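November, evening

I came home on the late tram from Otmont and my shoulders hurt as if I had carried furniture. I only sat in front of a table for the whole afternoon. I promised myself to write in this diary after every lab session, and already I missed two, so tonight I write even if the soup gets cold.

Our project has a name now. We are Team Stesine, after the street where the school has its second building. I voted for another name but it is fine. The task for the semester is the same for all teams in the course: two arms must fold a cloth, with no human hand touching it after the start. We have 8 minutes for the demonstration, and the cloth will be chosen by the teacher from a box. We can practice with any cloth we like. We chose the gray one with the thin stripes, because the stripes help us to see if the fold is straight. I think this was my idea, but my teammate thinks it was his idea, and I did not fight for it.

Today we worked on the first grip only. This sounds small. In my head before the course, gripping was the easy part and folding was the difficult part. Now I believe it is the opposite. When the cloth lies flat on the table there is nothing to hold. The finger must press, pull the fabric a little so it makes a small wave, and then close on the wave. If it presses too much, the whole cloth walks across the table. If it presses too little, the finger slides over it like a skate. We changed the height of the upper arm so many times that I stopped to write the values in the notebook, and this was my mistake, since later we wanted to go back to one of them and we could not. 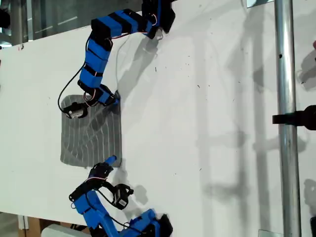
Both arms at the gray cloth, upper and lower gripper.

The lower arm is my responsibility. It should go to the corner nearest to it and wait there until the upper one is ready. The waiting is more complicated than I expected. The two programs do not speak to each other very well, and twice the lower arm started before it was allowed. I put a pause of 5 seconds into my code, which is an ugly solution. The teacher looked at it and said only "hm." I know what this "hm" means. Before the next session I must learn how to send a proper signal from one arm to the other, and I have already opened the page of the manual, and it is long.

We made 22 tries with both arms together. I marked the good ones with a small circle in the notebook, and there are not so many circles. The best one was near the end. The two corners came up at almost the same moment, the cloth hung between the arms, and I held my breath — then the upper one let go. My teammate laughed and I laughed also, but a bit later than him.

One thing I want to remember. At the break I tried to fold the same cloth with only two fingers, one of each hand, with my eyes closed. I could not do it well. My fingers wanted help from the thumbs. After this I had more patience with the machine, at least until four o'clock.

The team from Ifans, at the table behind us, uses a small towel and they are already at the second fold. I went to look, and they were friendly and showed me their program. They begin with the finger a little outside of the cloth and come in from the side. We come always from above. I wrote this down and underlined it, and I did not yet tell my teammate, who is very attached to coming from above. I need to find the correct moment.

The course in Zultelden has the same task, and we will meet them at the final demonstration. Somebody said their score is nearly 80 percent. I don't know how they count it. Maybe they count a grip with one corner also as success. I would like to see their cloth.

For next time: write every height value, also the bad ones. Ask for the second key to the cabinet. Try to come from the side. Bring a sweater, the lab is cold after the lunch.

Now the soup.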